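Manutenção do braço de apoio doméstico Niro: conselhos para a sala de estar

Serviço de Apoio ao Equipamento, Lirnholm
Texto revisto em abril

As presentes recomendações destinam-se aos agregados que utilizam a unidade Niro na arrumação da sala. A maior parte das falhas de preensão comunicadas ao serviço resolve-se com limpeza e com uma nova calibração, sem deslocação de técnico.

Antes de qualquer intervenção, coloque a unidade na posição de repouso e desligue-a no interruptor da base. Aguarde 2 minutos. Limpe as almofadas de contacto da pinça com um pano de microfibra humedecido em água. Não utilize álcool nem produtos para couro, que deixam película na borracha.

A calibração para almofadas decorativas faz-se no próprio sofá. Disponha as almofadas encostadas ao espaldar, com intervalo entre elas e o fecho de correr voltado para cima. Segure depois cada uma pelos lados, com ambas as mãos, acima do assento, até a unidade concluir o registo.

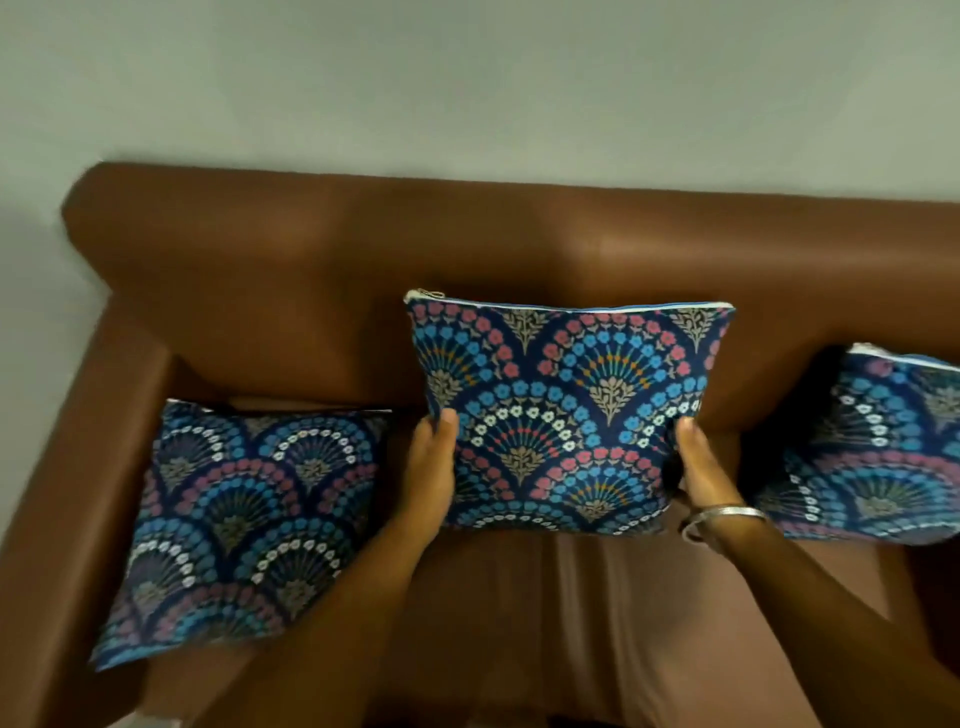 Com que frequência deve ser repetida a calibração?

A cada 12 semanas em utilização normal, e sempre que se substituam as capas das almofadas ou se mude o sofá de lugar.

Se o visor apresentar o código 302, a força de fecho está fora do intervalo previsto. Verifique se há fios ou cotão presos na articulação e retire-os com o pincel fornecido. Reponha em seguida a força no nível 8, valor de fábrica para têxteis com enchimento. Caso o código persista, suspenda a utilização e contacte a oficina Bettencourt.

Os parafusos da base devem ser reapertados com a chave fornecida, sem forçar. O lubrificante Tresivlow aplica-se apenas no eixo do pulso, uma gota de cada lado, removendo-se o excesso antes de voltar a ligar a unidade. Qualquer resíduo pode manchar estofos claros.

Registe as intervenções na ficha de manutenção que acompanha o equipamento.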